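We got to Mahuika's open day a bit after ten, and I'd already had two coffees, so I was chatty! Glenys Pearce took our group around (16 of us, squeezed down one corridor) and kept saying the practice bathroom was her favorite stop. I can see why. I've been pricing vanities all October and I went straight for the countertop, thick white stone with gray and beige veining, and a dark charcoal cabinet under it.

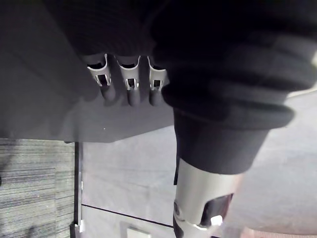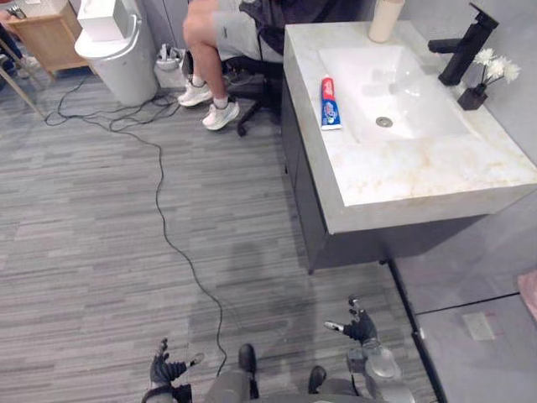
Anyway, I asked Glenys what a top like that runs and she thought 1,474 dollars fitted, more than I wanted to hear. Darcy Rutherford, who came along with me, liked the gray wood-look vinyl better and has been talking about it ever since. Then it was down to the canteen for soup and a really good cheese scone, and a long talk about parking. Go early if you're driving, the lot fills up fast.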